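## 4. Folding the Vastetine cleaning cloth

Applies to the Prulico table care kit, pale yellow cloth only. For the gray drying towel, see Section 6.

Fold the cloth after each use and before returning it to the storage sleeve. A cloth stored unfolded takes up creases at random, and these leave streaks on sealed tabletops the next time it is used.

### 4.1 Before you start

- Clear the tabletop. Crumbs or grit under the cloth will be pressed into the weave.
- Check that the cloth is fully dry. Drying on a rail takes around 4 hours at room temperature.
- Check the label on the sleeve. Part 441 is the standard cloth. Part 159 is the heavy cloth and must not be folded more than once.

> **Caution:** Do not fold a cloth that has been used with wax or oil finish. Wash it first as described in Section 3.

### 4.2 Flattening

1. Lay the cloth near the middle of the table with one edge parallel to the front of the tabletop.
2. Smooth it from the center out to the corners with the flat of the hand. Do not pull on the corners. Pulling stretches the cloth on the diagonal and the edges will no longer meet.
3. Turn the cloth over and repeat step 2.

**Note:** On a sealed surface the cloth may slide. Hold the rear edge down while smoothing toward the front.

### 4.3 First fold

1. Take hold of the left and right edges at the same height, halfway between front and back.
2. Move both edges toward the center at the same speed. The cloth lifts in the middle and forms a rounded ridge running from back to front. 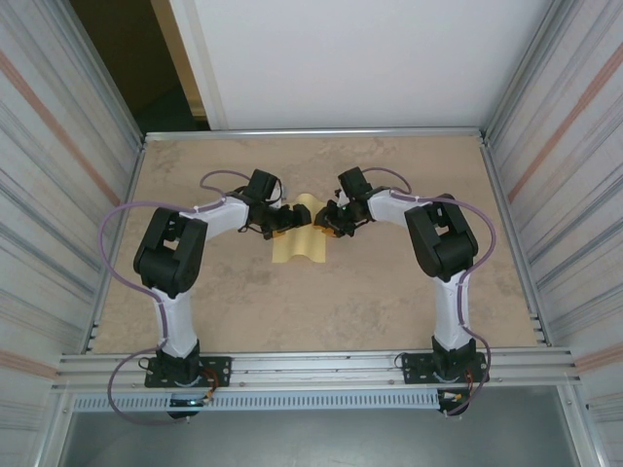

3. Stop when the ridge stands without leaning. If it leans to one side, release both edges, return to 4.2, and start again.
4. Lay the ridge over to the right and press along its full length. Do not use an iron or any other heated tool.
5. Line up the front corners, then the rear corners. A mismatch of up to 2 mm is acceptable.

### 4.4 Second fold (part 441 only)

1. Bring the rear edge forward to meet the front edge.
2. Press the new fold from the closed side toward the open side.
3. Insert the cloth into the sleeve, closed side first.

> **Caution:** Do not force a thick bundle into the sleeve. The seam of the Hutsuliak sleeve is glued and will open under load.

### 4.5 Faults

| Fault | Cause | Action |
|---|---|---|
| Ridge collapses | Cloth damp | Dry again, repeat 4.3 |
| Corners do not meet | Cloth stretched | Wash, dry flat, repeat 4.2 |
| Fold springs open | Cloth new | Fold and store overnight |

Replacement cloths and sleeves are ordered under the part number printed on the label.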